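Second semester in the robot club

I promised to write more often, and then it was June and I had written nothing. So this is a long one. For those who come here only for the bread recipes, you can skip it, there will be a bread post again soon.

Last year I joined the robotics club at the technical college in Trorkcombe. I am the oldest student in the evening program and I was a little ashamed to go to a club where most people are the age of my nephew. But Jailson Quintana, who teaches the control course and leads the club, told me that he does not care about age, he cares if people put the tools back. I put the tools back. So I stayed.

We have a small room behind the machine workshop. It has one window, and in the afternoon the sun comes directly on the screens, so we hang an old curtain. The lathe next door makes a lot of noise until six o'clock. After six it is a very nice place to work.

The project

Our project this semester has the name Celau. I asked three people why and I received three different answers, so I do not know. The task is to make two robot arms do small household work together: take an object from one place, give it from one arm to the other, and put it down in a tray. For a person this is nothing. My mother can do it while she talks on the phone and stirs a pot. For us it was the work of five months.

We do not write the movement by hand. A student moves the arms through the task with a second pair of small arms, the controller arms, and the computer saves everything. We call one such recording an episode. When there are enough episodes, we train a model on them and then the arms must try alone. By the end of the semester we had 648 episodes saved. From these, 162 are mine. I am proud of this number, although I have to say that my first ones were quite bad and I would understand if somebody deleted them.

What I learned first is that my hands know much more than my head. When I pick up a cup, I do not think about the angle of my wrist. With the controller arms I had to think about it every time, and the more I was thinking, the worse it became. Jailson told me to breathe out before I close the gripper. I thought it was a joke, but it helped me.

Tape measures

At the beginning we used foam cubes. Foam cubes are very kind objects. You can hold them anywhere, you can press too much, you can drop them and nothing happens. After some weeks everybody was bored with them, and Jailson said that it is time for objects with a character. He put a box of tape measures on the table.

A tape measure is heavy for its size and the shape is difficult. One side is round, another side is flat, and there is a clip which catches on everything. If the fingers close on the round part, the whole thing turns slowly and slides down. If they close on the flat sides it is good, but then the second arm has very little space to come and take it. We discussed this for two evenings with paper drawings. My drawing was not chosen, but I still think that it was a good one.

The hardest moment is the handover. Both grippers must be close to each other, and I always have a fear that they will crash. They did crash, more than one time. We had to print new fingers twice, and the second time the print failed in the night and we lost one evening of work. Since then I always approach from the side and a little from above, with the other arm completely still, and I count to two in my head before I open anything. It is slow. In the group we have one girl who does it in one smooth movement, like passing the salt, and I have stopped comparing myself with her.
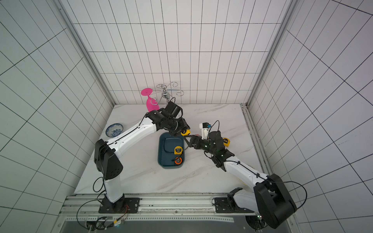

Things I wrote in my notebook

I keep a paper notebook for the club. Some of these notes are only useful for me, but maybe another beginner will find something.

Do not start to record when you are hungry. I looked at my episodes later and I can see which ones I made before dinner. The movements are nervous and there are many small corrections.

Check the cables before each session. Look at how they lie when the arm is folded and also when it is stretched. One evening a cable on our old setup was caught at the elbow, and we searched for the mistake in the software for more than an hour.

Change the place of the objects, but not too wildly. In the first month I was putting the tape measure always in the same corner, because I am a tidy person. The model learned this corner very well and nothing else. When Jailson moved the object by the width of a hand, the arm went confidently to the empty corner and closed the fingers on air. I felt that I had taught it my own bad habit.

Write down the bad episodes also. We have a shared table where we mark each one as good, bad or "discuss". At the beginning I marked almost all as good. Now I use "discuss" a lot, and the discussions are where I learn the most.

Do not wear long sleeves near the controller arms. I do not want to explain this one.

The visit to Fludau

In spring we went by train to Fludau, where another school has a similar club, and we showed our results to each other. Their arms are bigger than ours and their room has air conditioning. I was jealous of both. They work on folding towels. I watched a towel being folded for twenty minutes and I was so tense that my neck hurt after.

We showed them our handover with the model running alone. The first attempt failed, the tape measure fell next to the tray, and I wanted to go home. The second attempt was correct from the beginning to the end. Their students clapped, and one of them asked me how we decide when to open the first gripper. I explained it in English in front of the whole group. A year ago I would have hidden behind the curtain.

Their teacher gave us one idea which we now use: at the end of each session, one person watches five random episodes from another person, without knowing who made them, and writes one sentence. The sentences are sometimes hard. About one of mine it was written "the right arm waits too long and then it is in a hurry." I read it to my husband and he said it describes also how I drive.

What comes next

Over the summer the room will be closed for a few weeks, because they repair the roof of the workshop. After that we want to make the task longer, with more than one object in the same episode. The computer we use for training, which everybody calls Furtado after the name written on the old case, is very slow and very loud, and we have asked the school for a better one. The answer is still "we will see."

I have also promised to write the instructions for new members. At the moment the instructions are a mixture of messages, small papers on the wall and things that Jailson says while walking. I have started with the part on how to turn on the arms in the right order, and it is already two pages, so maybe I must make it shorter.

If somebody from Trorkcombe reads this and would like to come, the door is open from six in the evening. You do not need to know how to program. I did not know it when I came. Bring something to eat, and please put the tools back.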